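Flinevgate Community Garden Project
Progress report to the Acuña Fund, 10/20/20
Prepared by Kyu-ri Yang

We have had a wonderful season, and I'm so glad to be writing this one! When we last reported, in May, the lower plots were still under weeds and the water line stopped at the gate. The line now runs all the way to the back fence, and 26 of the 30 plots have gardeners.

The pollinator strip along Dredton Road went in on schedule. We planted 200 plugs, mostly bee balm, aster and yarrow, and lost some 35 of them in the August heat. Berkay Güneş has replaced the worst gaps with divisions from his own yard, and the asters are full of bees as I write.

Flowers on a white tabletop.
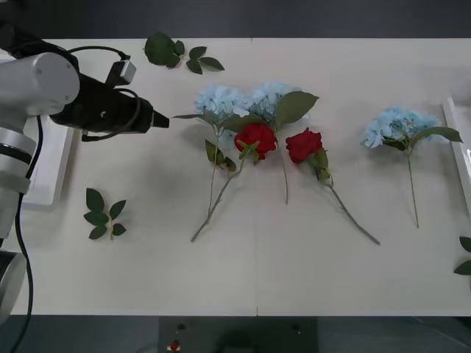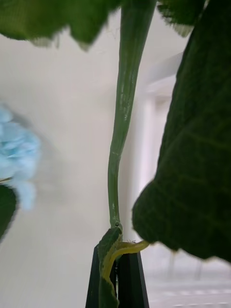
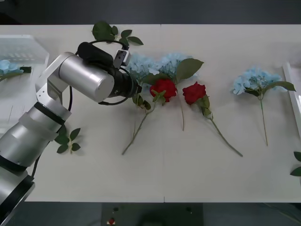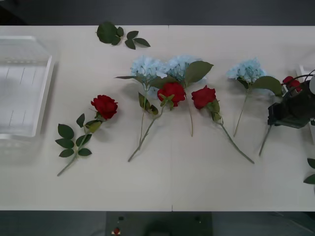

Spending is close to plan. The pipe and fittings cost less than quoted, and we would like your approval to move the difference to compost bins. We looked at the Plastar bins and at building our own from pallets, and the gardeners strongly prefer the pallets (so do I, they hold far more).

Two things are behind. The tool shed still needs its roof, and the signs for the herb beds are waiting on the Spanish text. Both should be finished before the ground freezes. Garlic goes in next, and four families have already asked for the open plots. Receipts for the water line are attached.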